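Lisix Home Tidying Set – README and rules of good practice

Maintained by Marlies Sutter, Hustness group, Batberg
Last change to the rules: 8 October 2023

What is in the set

Recordings of a two-gripper robot working with clothes and other soft things in furnished living rooms. Each recording has a head view and wrist views, a task sentence and a log of the joints. The rooms were lent to us through Kaufmann, and every household signed the paper in the folder "consent".

Rules for recording

1. Walk through the room before the start. Post, family photographs and screens go out of sight of all cameras, also the wrist cameras, which look at ceilings and into corners more often than one expects.
2. The operator keeps one hand free for the stop button. A second person stands in the room and has a stop button too.
3. People and pets stay 2 metres away from the arms while the motors have power.
4. Near upholstery the arms move at the slow setting. Fingertips may press on a cushion but must not be dragged over it.
5. Check the finger tips for sharp edges after every 5 recordings. A worn tip is changed, not filed.
6. Do not arrange clothes nicely. They are dropped on the seat and stay how they fall.
7. If the operator makes an error, the recording is kept and marked "error" in the log. Please do not delete it.

Rules for files

Wrist views are stored as the camera gives them. Do not rotate them, even when the room lies on its side – the calibration belongs to the unrotated picture. Blurred pictures also stay in. Almost 3 per cent of the recordings from March have no joint log, and they are listed in "missing.txt".

Use and sharing

The set may be used for research and teaching. It may not be used to find out where a room is or who lives there. When you publish a picture, look at it again under rule 1. If a household takes back its consent, we remove its recordings and write to all registered users, who must then delete their copies as well.

Known weak points

Most of the rooms are tidy and well lit. Dark sofas are rare, and leather is missing completely.

Sample views

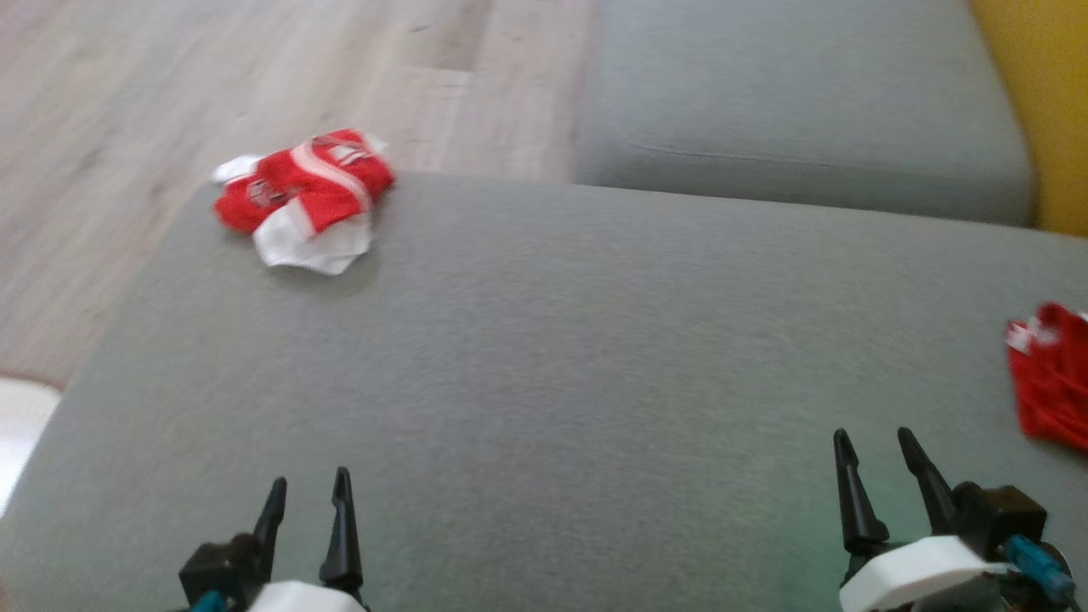
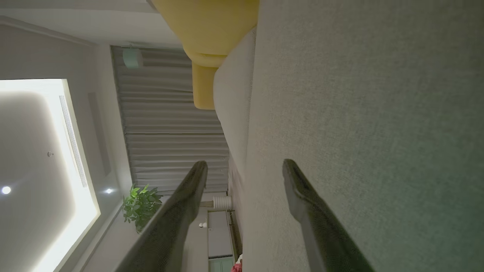

Sofa task, same room: head view first, then a wrist view, stored unrotated.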